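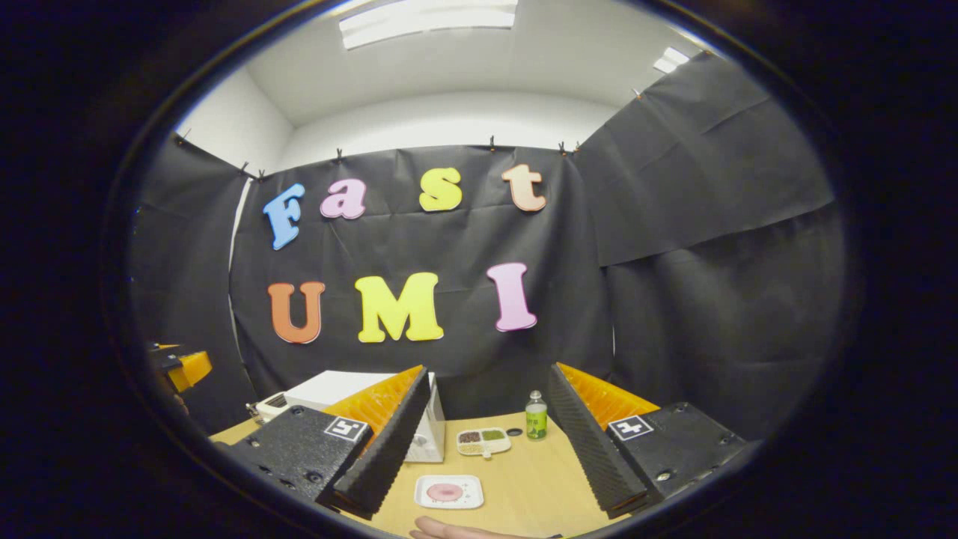

Foam letters keep falling off black cloth backdrop
posted by brelach917

I help set up a display table for our community hall in Prirklow. We have a black cloth backdrop and thick foam letters to go on it. Double-sided tape holds for an hour or 2 and then the letters start sliding. I don't want to use hot glue as the cloth gets reused. The next event is in March and we expect 3,000 people over the run. What should I try?

Faltis
Tape doesn't grip fabric well, and wrinkles make it worse. Steam the cloth first. Then stick the rough (hook) side of self-adhesive Velcro to the back of each letter. Test it on a corner – on fuzzy cloth the hooks may hold with nothing on the other side. On smooth cotton they won't, and you'll need to sew small patches of the soft side to the cloth. Wait 30 minutes after sticking the Velcro to the foam before you hang anything.

tablesandtents
safety pins

Chu
Pins work, but put them through from behind the cloth and catch only the back layer of the foam. Two per letter, near the top, or they tip forward. Straight pins are no good if kids will be near the table.
Also check how the cloth is hung. Ours sagged in the middle until we added more clips along the top, and the letters stopped drooping after that. Spray adhesive left white marks on our cloth that never washed out.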